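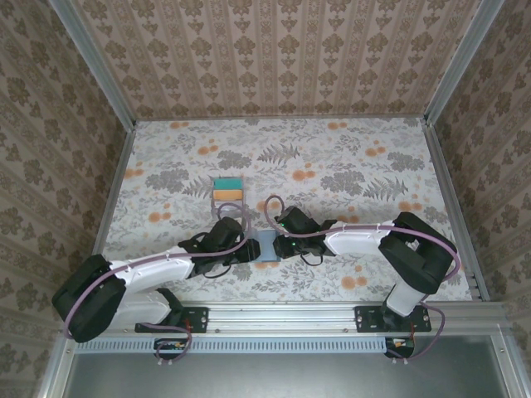
Someone in Pant replied to my last post to say the bus pass renewal can't be done at the library any more, and that the driver told them to go online instead.

They're half right. The Anemcombe library stopped taking the forms in person, but you can still pick one up at the desk and post it. I did mine that way.

The online form wants a photo under 2 MB and a proof of address. A council tax bill is fine. A phone bill was refused when I tried it.

If your old pass runs out while you wait, keep the email they send you. Protbridge drivers have been told to accept it for 15 days. I had to show mine twice and got on both times.

Other changes on the Protbridge route. The number 5 no longer stops outside the chemist. The stop is now round the corner by the post office, same side of the road. The shelter hasn't been moved yet so you will get rained on.
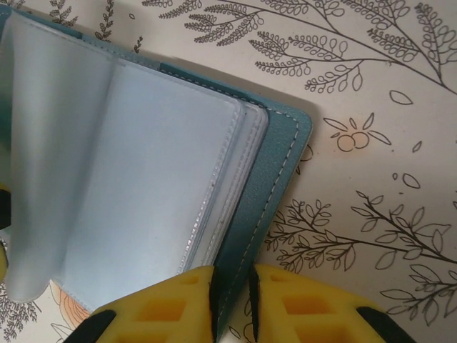
Anemcombe, Sunday, March 31, 2024. New timetable starts tomorrow. The last bus back from Prutaron is now four minutes earlier, which doesn't sound like much but it misses the train.

I've written to the company asking them to put it back. Will post the reply if I get one.

Paper timetables are at the library desk. The one in the Pant shelter is still the winter one, so don't go by that.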